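Kitchen tips picked up at the Pruncombe open day

Notes from the gripper demonstration, 13 September 2019. The session was on clearing up after a meal, mostly steel plates and trays. 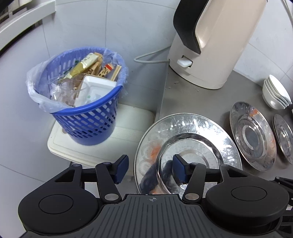
Lesia Kostiuk wrote in after the first version of this page to say that her steel plates come out cleaner when she wipes them with a damp cloth before they ever reach the sink, and that dried sauce needs 6 or 7 minutes under warm water. I have added both.

Handling trays
Stand a wide, shallow tray on its edge against the wall if you are going to pick it up one-handed. A flat tray gives fingers nothing to get under, and the same goes for a gripper. The demonstrators asked us to try it both ways. Pinch the rim, lift a little, then tilt.

Wipe the pads of the gripper between pieces. Grease on the pads makes the rim slide, and you end up squeezing harder than you need to.

Food residue
Check the rim and any raised pattern, where sauce likes to sit. A soft brush gets into embossed borders better than a sponge. Baking soda and water made into a paste will take off orange stains – leave it on for a few minutes and rinse. Steel wool adds scratches, so keep it for pans.

Around the kettle
Unplug it before wiping the counter. Push any spare cord back along the wall. Crumbs collect near the base.

Trash
Fold the liner well over the rim of the basket. Takeout containers fill a small basket fast, so flatten them first. Chopsticks can poke through a thin bag. Lay them flat or snap them in half.

Bowls
Nest them upside down once they are dry. Kausar Soomro keeps hers in stacks of three – taller ones tip when you pull from the bottom.

The next open day is in June, at Driderton. Bring an apron.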